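How to Plan a Clearance Sale for a Small Shop

12 August 2022
By the Stakico Retail Desk
Print this page | E-mail this page
Last updated: April

A good clearance sale is one of the most satisfying things you can do in a small shop. Old stock goes out, cash comes in, and you get your shelves back (I love an empty shelf!). It does take some planning, though, and most of that planning happens well before the first red sticker goes on.

Step 1. Find out what you really have

Run a stock report and sort it by the date each item arrived. Then take the printout onto the shop floor and check it by hand. When we did this at our Conedmont store the system said 2167 pieces and the shelves had other ideas, so give yourself a full evening and a decent playlist.

Mark every line that has been in the shop longer than two seasons. Those are your sale candidates. Leave your steady sellers alone, even if you have plenty of them. Socks will sell at full price next month and the month after that.

Step 2. Set a money target, then work backward

Write down what you paid for the marked stock. You won't get all of it back, and that's fine! Decide on the amount you'd be happy with and what you could live with at worst. If the sale has to pay for something specific, say a $999 deposit on the fall order, put that at the top of the sheet where you'll see it.

Step 3. Pick your markdown ladder

I'm a big fan of three rungs. Start at 15 percent off for the first few days, go to 30, and finish at half price. Your regulars come early for the best choice of sizes, the bargain hunters turn up at the end, and both groups go home pleased. Work out all three prices for each item before you open and write them on the back of the tag. Doing that math at the register with a line of people waiting is no fun at all.

Check the rules where you trade about showing a "was" price. In many places it has to be a price you truly charged, and for a reasonable length of time.

Step 4. Sort by size first, style second

This one change did more for our sales than any window poster. Sale shoppers want to know if you have it in their size, and they want to know fast. Hang everything by size, put a big divider between sizes, and only then group by color or type. Kids' clothes especially! A parent with a stroller will give a messy bin maybe ten seconds.

Plain hangers and simple card dividers are all you need. We get ours from Tronness, but the cheap ones from a closing-down store work just as well, and you might pick up a rail while you're there.

Step 5. Check each piece before it gets a tag

Look at seams, cuffs, zippers and buttons under a good light. Hold each top up by two corners and you'll spot a pulled hem or a crooked seam right away. Anything with a fault goes on its own rail with the fault written on the tag. People are wonderfully relaxed about a missing button when you've told them first. 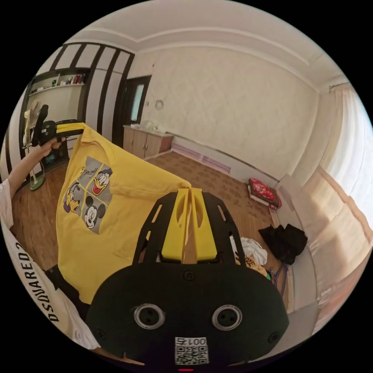 A bright yellow children's shirt, held at two points.

Step 6. Tell people, in the right order

E-mail your regular customers two days ahead and let them in an hour early on the first morning. After that comes the window, then social media. If you print flyers, keep the wording short: what, where, when, and the biggest discount. We had 700 done for our last sale and left a stack with Chatzigeorgiou, the bakery across the street, in exchange for putting their cake menu by our register. Great trade, by the way, and the staff gained a few pounds.

Step 7. Know your end date and stick to it

Put the last day on every sign. On the final evening, box up whatever remains and choose one place for it to go: a charity shop, a job lot buyer, or a market stall. Don't let it creep back onto the shelves! Enter the leftovers in your stock system the same night, while the boxes are still open and you can read the labels.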